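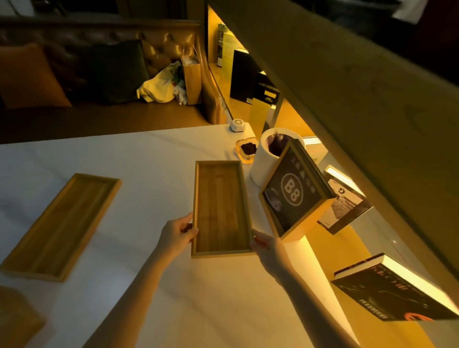

I have played the Clestgate expansion for Firkex almost every evening since October, and I'm still not tired of walking into town. Online games love to send you away from home. Firkex finally gave us a reason to come back, and I think it's the best decision the studio has made.

For anyone who skipped it, Clestgate adds one big walled city and hardly any new wilderness. People on the forums were furious when the map leaked. Where were the continents? Where were the new raids? There are only 2 dungeons in the whole thing, and one of them is under the fish market. I get the complaint, I really do, but spend a week there and tell me you miss the empty plains from the Sidum update. I crossed those plains once and never went back!

What the city has is people. My guild leader, Dragica Leka, runs a dye shop on the upper stairs (yes, a real player shop, with rent and bad neighbors), and on a good night you can't get through her door. She has sold 3362 bottles of the same ugly green. There are 208 shop plots per server, all of them taken on mine, and the waiting list has turned into its own little soap opera.
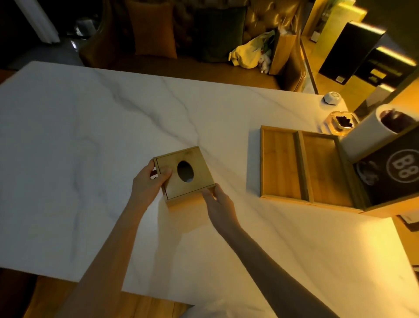

Do you need to finish the main story before you can enter Clestgate?
You only need to reach level 30 and complete the short ferry quest at the harbor. The story chapters set in the city stay locked until later, but the shops, the market and both dungeons are open right away.

That low entry level matters more than any boss fight. New players land in the busiest spot in the game, next to veterans who have gear to give away and time to talk. I watched a total beginner get adopted by three guilds in one evening, and she picked the one with the worst hats.

I do have gripes. The Urban skill tree is thin, with too many perks for haggling and too few for climbing, and the rooftops are begging to be climbed. Fix that and I'll happily lose another winter to this place. If you see a line on the upper stairs, get in it and buy the green.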